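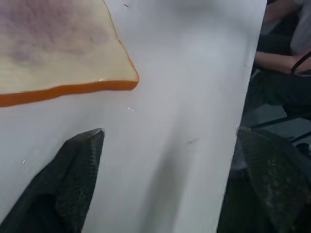
Coin d'une tranche de pain à mie claire, bordée de sa croûte, sur une table blanche.

Tranche de pain

La tranche de pain est une portion plate obtenue en coupant un pain perpendiculairement à sa longueur. Elle se compose d'une mie et d'une croûte, cette dernière n'occupant que le pourtour, sauf aux deux extrémités du pain, où elle couvre toute une face et prend le nom d'entame, de talon ou de croûton selon les régions et l'humeur des convives. La tranche est à la fois une unité de service, une unité de mesure diététique et, dans bien des foyers, l'unique contenu du petit déjeuner.

Terminologie

Le français distingue la tranche de la tartine, qui est en principe une tranche recouverte de quelque chose. L'usage courant ignore largement cette règle, et l'on entend demander « une tartine sans rien » sans que personne ne s'en émeuve. Le toast désigne la tranche grillée, bien que certains lui réservent une taille plus petite et des occasions plus habillées. Dans son Petit lexique de la mie, l'essayiste Aroha Bright recense 28 mots employés pour nommer l'entame, dont 19 lui semblent péjoratifs.

Forme et structure

La forme de la tranche dépend de celle du pain. Une miche ronde donne des tranches ovales de longueur inégale, source ancienne de désaccords entre frères et sœurs. Le pain de mie, cuit dans un moule rectangulaire, fournit des tranches à peu près carrées, aux angles plus ou moins nets suivant que le moule était fermé ou non. La croûte y est fine et souple, d'une couleur allant du blond à l'orangé brun, parfois légèrement brillante.

La mie est une mousse solide : un réseau de gluten et d'amidon emprisonnant des bulles de gaz. Celle du pain de mie est serrée et régulière, ce qui la rend apte à retenir le beurre - qualité que les pains à grosses alvéoles, plus estimés, ne possèdent pas, comme le savent les manches de leurs amateurs.

Épaisseur

Aucune épaisseur ne fait l'unanimité. Coupée à la main, la tranche est souvent plus épaisse d'un côté que de l'autre, phénomène que chacun attribue au couteau. Le pain prétranché règle la question en la confiant à l'industrie. Dans la commune de Flurbridge, un concours de coupe à main levée se tient chaque année en février ; l'édition la plus fréquentée a attiré 1 221 spectateurs, chiffre que les organisateurs citent volontiers et que la boulangerie Lytvynenko, fournisseur de l'épreuve, cite davantage encore.

Conservation

Une fois coupée, la tranche rassit plus vite que le pain entier, sa surface exposée étant plus grande. Le rassissement tient surtout à la réorganisation de l'amidon et se produit même dans un sac bien fermé. Le réfrigérateur l'accélère, ce qui n'a jamais empêché quiconque d'y ranger son pain. La congélation donne de meilleurs résultats, à condition d'avoir séparé les tranches avant et non après. Une tranche présentant des moisissures doit être jetée, de même que ses voisines, quoi qu'en dise le membre le plus économe de la famille.

Usages

La tranche se mange nature, grillée, beurrée, garnie ou trempée. Deux tranches superposées autour d'une garniture forment un sandwich. Rassise, elle entre dans la composition du pain perdu, des croûtons et de la chapelure, trois manières respectables de reconnaître qu'on en avait acheté trop.

La croûte fait l'objet d'un traitement à part. On la retire pour les canapés et pour certains enfants. La méthode dite Skunau, du nom d'un ancien salon de thé, prescrit de l'ôter après avoir garni le sandwich, afin d'obtenir des bords nets. Les chutes ainsi produites sont généralement mangées debout par la personne qui tient le couteau.

Voir aussi

Biscotte
Grille-pain
Miette
Pain perdu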